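The Arm Gets the Good Chair

By Cyril Ellwood

When the first arm arrived at Penrose in June, management gave it a name, a mat and a cordon of yellow tape. I have worked there long enough to remember asking for a mat.

We fit parts at Penrose. We used to fit them by hand, at a bench, while complaining. Now the arms fit and we watch, and the complaining has suffered. You can't grumble across a bench to someone who has been moved to the Orness site to look at a screen.

The brochure promised we would be freed for more rewarding work. Mine is rehearsal. Every new job is tried out on the computer before an arm is allowed near it, and I sit and approve a white finger going through a gold ring, over and over, until my tea is cold.

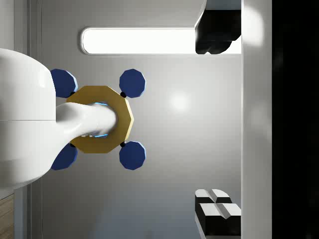 Does anyone on the floor get paid more for minding a robot?
At Penrose the rate stayed where it was, and the job title got longer.

I don't hate the things. My wrists are grateful, and so is my doctor. But the old hands knew by feel when a part was wrong, and that knowledge was never written down. It left by the side gate with 2 months' notice and a voucher.

If the firm can find 3,000 pounds for software called Kirska, it can find an afternoon to ask the fitters what they know. I'd go. I might even bring biscuits – the arm doesn't eat them, and there are fewer of us to share with now.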